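Re: Anniversary slideshow has no sound after the first song

Status: Open, waiting on customer
Opened by: Wilmer Arboleda
Category: Slideshow and keepsake disc

Hi, me again! I know I already wrote in on the chat thing but it closed when my tablet went to sleep, so I'm starting over with a proper ticket. I'm putting together the slideshow for my in-laws' anniversary party in Lornville, on your Tamayo slideshow program, and the sound stops dead when the first song ends. Pictures keep going, no music. The party is in April and I would love to not be doing this the night before.

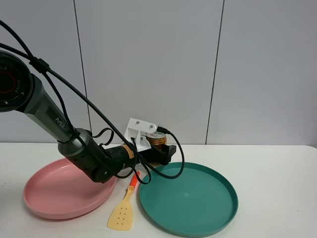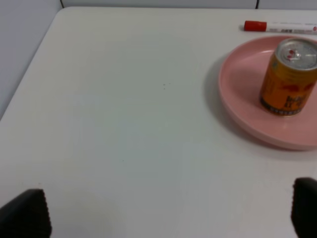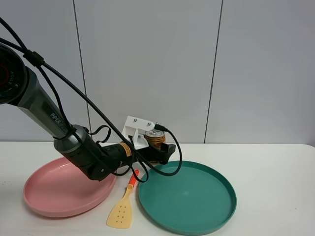
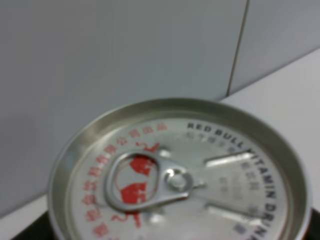

So, the setup. I've got my mother-in-law's whole shoebox scanned, plus everything the cousins mailed over from Bastovport, and it comes to 3,488 files in the folder. I'm not using all of them (the guests have to eat at some point) but they're all sitting in the project library. The slideshow itself is much shorter. Five songs, starting with the one they danced to at the wedding, then a couple of polkas, then the slow ones.

The first song plays beautifully. The second one shows up on the timeline, with the little wave shape and everything, and then it's just silence. Same thing for songs three, four and five. I've got the volume all the way up, and my wife checked it on her laptop as well and got the same thing.

Already tried:
Closed the program and opened it again
Restarted the computer
Took song two out and put it back in
Swapped song two and song three, and then song three is the silent one, so it isn't the file

Any ideas? Thanks so much!
Wilmer

Reply from Orest Panasiuk, Support

Hi Wilmer, congratulations to your in-laws! Thanks for doing the swap test, that saves us a step. Could you tell me where the song files are stored, and whether you added a voice recording anywhere in the show? Also please look at the bottom of the Project Info window and let me know how long it says the show is.

Orest

Reply from Wilmer Arboleda

Hi Orest! Songs are in a folder on the desktop called PARTY MUSIC. And yes, there's a voice recording! I got my father-in-law to tell the story of the wedding day, how the car wouldn't start and the priest drove them to the hall himself, and my mother-in-law keeps breaking in to say it wasn't the priest, it was the priest's brother. It's the best thing in the whole show, so please don't tell me to take it out. It starts right where the first song ends.

Project Info says 70 minutes. I know, I know. My wife said the same.

Reply from Orest Panasiuk, Support

I won't ask you to take it out, but I think it's where the trouble starts. When a voice recording is added, the program turns the music down underneath it. That's called "Lower music under voice" and it should switch itself off when the talking ends. If the recording was saved with a long stretch of silence on the end, the program treats that as more talking and keeps the music down.

Please try this:
Click the voice clip on the timeline and press Show Full Length.
Look for a flat line running on past the end of the speech.
Drag the right-hand edge back to where the talking stops.
Save under a new name and play it from the end of song one.

Orest

Reply from Wilmer Arboleda

Well, you were right about the flat line! It goes on and on. I must have set the phone down on the kitchen counter and left it running while we had coffee, because if I turn it way up I can hear cups and somebody asking about the dog. I dragged the edge back to where she says "his brother, Papa, his brother" and songs two and three came back, loud and clear. I did a little dance.

Songs four and five are still quiet though. I can hear them if I put my ear to the speaker, so they're not gone, just way down. Nothing else on the voice track that I can see. I scrolled the whole thing.

Also, a separate question, sorry. The photo captions come out with little boxes where the accents should be. My mother-in-law's maiden name is Molau so that one's fine, but half the Bastovport cousins have got boxes in their names and they WILL notice.

Reply from Orest Panasiuk, Support

Good progress! For the captions, select them all, open Text, and change the typeface from Party Script to any of the ones marked "Full letters" in the list. Party Script only has the plain alphabet. You won't need to retype anything.

For songs four and five, right-click each one and look at Clip Volume. If you pulled the level down while you were testing, it can stick to the clip even after the main volume is put back. It should say 100.

Orest

Reply from Wilmer Arboleda

Captions fixed! I picked the one that looks like an old typewriter and it suits the black and white pictures better anyway. My wife's favorite is the one of the two of them on the church steps squinting, and now it's got everybody's name under it spelled right, even Great-Aunt Zofia's husband.

Song four said 12. Song five said 12. I have no memory of doing that, but I was up pretty late on Friday, so I'm not going to argue. Set them both to 100 and they play fine.

Now the last thing, I promise. I tried to burn the keepsake disc so they can have it at home (they don't do streaming, he calls it "the weather channel") and it gets most of the way and says "Library too large, 2,000 item limit." But the show doesn't have anywhere near that many pictures in it! Do I have to go through and delete them? Some of those are the only scans we've got and I'm scared of the delete button.

Reply from Orest Panasiuk, Support

Please don't delete anything! The disc maker counts the whole library, including pictures you never put in the show. Go to File, then Save Copy For Disc, and tick "Only items in show." That makes a second, smaller project and leaves your original folder and scans alone. Burn from the copy.

One more setting to check: at 70 minutes, choose Standard quality. High quality will spill over onto a second disc.

Orest

Reply from Wilmer Arboleda

Saving the copy now, it says it's working. I'm going to make 2 discs, one for them and one for the cousins. I did try to cut the show down a bit and got rid of one blurry picture of a cake, and then I put it back because my sister-in-law made that cake.

Can you leave the ticket open till I've played the disc on their machine? It's an old player and it's fussy about what it'll take. I'll be over there Friday for supper and will write to you after.

Note from Orest Panasiuk, Support

Left open at customer's request. Audio and captions resolved. Disc copy in progress, playback on home player still to be checked.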